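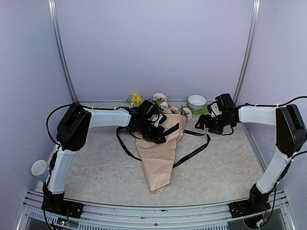 How long does the Boros take to pair with my phone the first time?

Give it up to 10 minutes, most of which is the hub fetching its update while you stand there wondering if you broke it.

Section 7: Pairing the Boros weather station

I wrote this part after setting mine up twice (once badly!), so go slow and you'll do better than I did. Have the Kekico app on your phone before you start.

1. Plug the hub in near your router. You can move it later.
2. Put the batteries in the outdoor sensor, then close the little door until it clicks. Mine didn't click, and I spent a whole evening blaming the app.
3. Open Kekico, tap Add Station and pick Boros from the list.
4. Hold the button on the back of the hub until the light blinks blue.
5. Type in the hub code. It's on the sticker underneath, and mine is 1426, so yours will be four digits too.
6. Wait for the light to go solid. Leave the app open while you wait.
7. Name your station. I called mine Taltbridge after our street, and now I get very official-sounding rain alerts.

Note: If the outdoor reading looks silly, check where the sensor is hanging. Mine said 94 degrees on a mild morning in May, and it was sitting right over the dryer vent. I moved it to the north side of the shed and it's been fine ever since.

Caution: Don't mix old and new batteries in the sensor, and don't use the rechargeable kind. The Ferkunham manual that comes in the box says so too, in very tiny print.

Lost the connection after a power cut? Go back to step 4. Your old readings stay in the app.

Last updated 5/7/19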